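Sonwood Forum > Learning from demonstration > Simulation

Topic: How many examples before the policy stops guessing?

jarine_sandamali
January 10, 2020
Hello to all. My name is Sandamali Siddiqui and I prepare the training examples in our small project, Jarine. We work only in simulation for the moment. One yellow arm with a parallel gripper, one wooden table, one black tray with short pegs standing on it. The arm must go down to a peg that we choose, close the gripper and lift.
I have collected 2417 examples by hand controller. After training, the arm goes to the correct part of the tray but very often it closes between two pegs. My colleague says we need the double. I am not so sure, and I would like to hear from people who have done the same kind of task. Please excuse my English, I learned it mostly from manuals.

pegboard_tomas
Your colleague is right. Pegs are thin and close together, so a small error is already a miss. Collect more, go on holiday, collect more again.

Pilisora
I disagree with Tomas. We had the same trouble in April and more examples changed nothing. What is your starting pose? If every example starts from the same place, the policy has never seen how to come back from a bad approach. It learns one road and when it leaves the road it is lost.

jarine_sandamali
Thank you both. Yes, every example starts from the same pose, with the gripper open and high above the table. I thought a clean start would be good for learning. Also I removed all examples where I had to correct myself, because they looked ugly in the replay. There were 579 of them.

Pilisora
There is your problem. Put the ugly ones back! Those are the examples in which a person sees the error and repairs it. You threw away the lesson.

pegboard_tomas
Careful. Some ugly examples are only ugly. If she shook the controller or stopped to drink tea, the arm will learn to shake and to stop. I would never put back all of them without looking.

Pilisora
Fine, look at them first. But keep the ones where she misses a peg, goes up a little and tries again.

takagi_fan
I have a different question. Where are your camera and your tray? In our set the tray always stood to one side of the base, and the policy simply learned "go to that side". We moved the tray by a few centimetres and it grasped the air very politely. Now we draw a new tray position before each example.

jarine_sandamali
Takagi_fan, I must confess that my tray never moved. It is always to the right of the base plate. The camera is also fixed, it looks from the front and you see the table, the floor and the two walls behind. I will add a random position for the tray and a small turn as well. Should I change the light too?

takagi_fan
Not yet. Change one thing, train, compare. If you change the tray and the light and the start pose on the same day you will not know which one helped you.

pegboard_tomas
I still say the number matters. But I agree about the tray.

jarine_sandamali
I have now watched the removed examples again, it took the whole afternoon. I divided them in two folders, "repair" and "nervous hand". The second folder is the bigger one, so Tomas was right to warn me. The first goes back into the set. I also recorded 26 new examples with the tray moved, only to test that the script writes the position correctly into the file. It did not, the two axes were exchanged, and I have corrected this.
Next I will record a full new batch with the moved tray and leave the start pose as before. The start pose will have its own batch after that. I will write here again when I have the comparison, with the same test pegs for both versions.
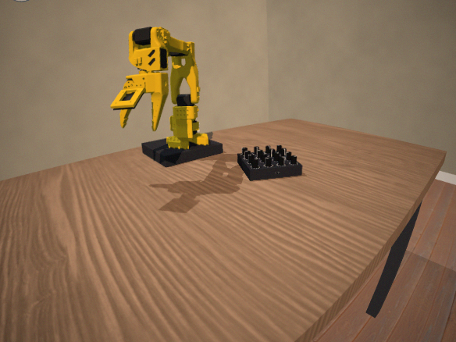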